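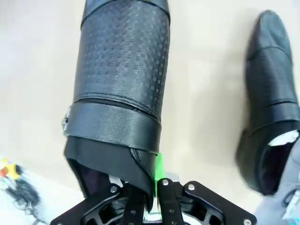 Shoe and Boot Care Assistant (part-time, paid training)
Brallik Shoe Repair, Plernville
Posted April 15, 2026

Brallik Shoe Repair is hiring one part-time assistant for our shop on Lozano Street. You will clean, condition and polish footwear, take in repairs at the counter, and help keep orders moving between the front of the shop and the bench. You do not need experience in shoe repair. We train everyone ourselves.

About the shop

We are a small repair shop with a bench in the back and a counter in the front. Most of our work is heels, soles, stitching and zippers. We also do a steady trade in cleaning and polishing, both for walk-in customers and for a few business accounts that send us uniform shoes in batches. The batch work picked up in February and the bench staff can no longer fit it in around repairs. That work will be the main part of this job.

What you will do

Check in shoes and boots, write up the ticket, and note any existing damage before the customer leaves.
Brush off dirt, clean uppers and welts, and remove old polish where needed.
Apply conditioner, cream and wax, and buff by hand or on the wheel.
Clean synthetic and patent materials with the right products. These do not get the same treatment as leather, and you will learn to tell them apart.
Replace laces and insoles.
Match finished pairs to tickets and shelve them by number.
Answer the phone and tell customers when their order is ready.
Sweep the bench area and empty the dust collector at closing.
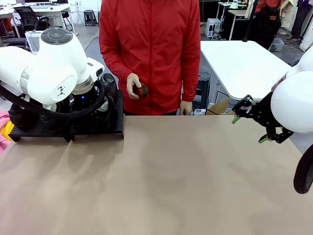
You will be on your feet for most of a shift. The work tables are at standing height. There is a stool at the counter, but the cleaning and polishing are done standing up. Polish and dye will get on your clothes sooner or later. We supply aprons and gloves, and you should wear closed shoes and something you don't mind staining.

What we are looking for

You are 18 or older.
You can lift a box of up to 40 pounds.
You have steady hands and can do the same task for a couple of hours without rushing it.
You can write clearly enough that another person can read your tickets.
You are polite with customers, including when an order is late.
You are comfortable working near solvents and glue. The shop has an exhaust fan, but the smell does not go away completely.

Spanish is helpful at the counter but not required. Sewing experience is also helpful, and if you want to learn stitching later we can talk about it.

Hours and pay

The position is 24 hours a week, spread over four shifts. Three are afternoon shifts and one is a morning shift. We set the schedule two weeks ahead. Pay is $18.50 an hour during training and $20 an hour after that. Training lasts six weeks and is paid from the first hour.

If you stay through training, you get a $200 allowance to buy your own brushes and a pair of work shoes. The brushes are yours to keep if you leave. You also get free repairs on your own footwear, and you pay only for materials on repairs for people you live with.

There is no parking behind the shop. Street parking is free after 9 a.m., and the bus stops at the corner.

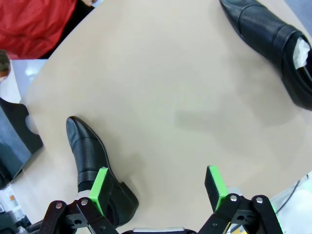 Bench test

We ask everyone we are considering to come in for a paid one-hour bench test. You will clean and polish a pair of shoes from our practice shelf, with someone there to show you the products first. We look at how carefully you work around seams, perforations and edges, and whether the two shoes match when you finish. Speed does not count. You will be paid $20 for the hour whether or not we offer you the job.

How to apply

Bring or mail a short letter to Brallik Shoe Repair, 678 Lozano Street, Plernville. Address it to Juraj Říha, who runs the bench. One page is enough. Tell us what hours you can work, when you could start, and any work you have done with your hands, paid or not. A resume is fine but you don't have to send one. Please include a phone number and the best time to call.

We read letters as they come in and will call people for the bench test in the same order. The posting stays up in the shop window until the job is filled. If you applied here before, you are welcome to apply again, and please mention it in your letter.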